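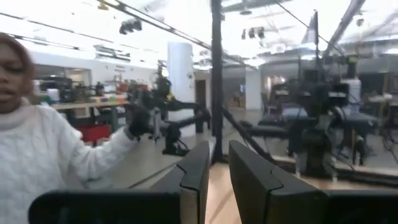

When I asked Yevdokiia Hnatiuk how many sandwiches she sells in one day, she did not answer at first. She went to the back of the counter, returned with a school notebook, and put her finger on the last line. "Yesterday 186," she said. "But it was raining, and in the rain people want soup."

Her shop, Hrynyshyn, stands on the main street of Stenoscombe, between the pharmacy and a store that sells curtains. The name is the family name of her grandmother. It has six stools, one grill, and a menu which fits on a single sheet of paper. For most of the year the menu does not change. Then in May comes the sandwich that people here call simply "the May one", and the line goes out of the door.

I have eaten it three times. It is pork neck, cooked slowly with onion and caraway, pressed into a soft roll with pickled cabbage and a brown sauce that is sweet first and then quite sharp. It is sold for one month only.

"In the first year it was a mistake," Hnatiuk told me. "I ordered too much pork for a wedding, and the wedding became smaller. I had to sell it somehow. I thought, I will do it until the meat is finished. Then the meat was finished and people continued to ask."

I wanted to know why she does not sell it in every season, if people ask so much. She has heard this question before, I think, and she was patient with me.

"The cabbage is from my own barrel. I make it in the fall and by May it is how I want it, sour but still it has a bite. In the fall it is too young. In summer it is soft, I don't like it. I could buy cabbage in a jar. My daughter says buy the jar, mama, they will not notice. I would notice."

The daughter is Melaniia Hnatiuk, who works the grill at lunch and does not agree with her mother about several things. She would like to have the sandwich twice in the year. She would also like a bigger grill. The present one, an old Lemex, holds eight rolls at a time, and on the last day of the season the wait was 60 minutes.

"People were angry, but they stayed," Melaniia said. "One man ate his first sandwich in the line for the second one."

That last day I remember too, for I was in the line myself. In front of me was Jeptoo Nzioka, a nurse, who had driven 45 miles and was buying for her whole shift. She told me that she freezes two of them every year. When I repeated this to Yevdokiia Hnatiuk, she closed her eyes.

"Please write that they should not freeze it," she said. "The roll becomes like a sponge. The meat, all right, you can freeze the meat."

The rolls come from Taras Kushnir, who bakes them at night and brings them before six. For the coming season she has asked him for 1,000 in the first week. He said yes, but he wants to be paid in advance this time, and they were still discussing it when I visited.

Before I left I asked about the sauce. She told me it has prunes, vinegar and mustard, and then she began to speak about the weather. Melaniia, from the grill, said there is also coffee in it. Her mother said something short to her in Ukrainian, and I was given a bowl of bean soup, on the house.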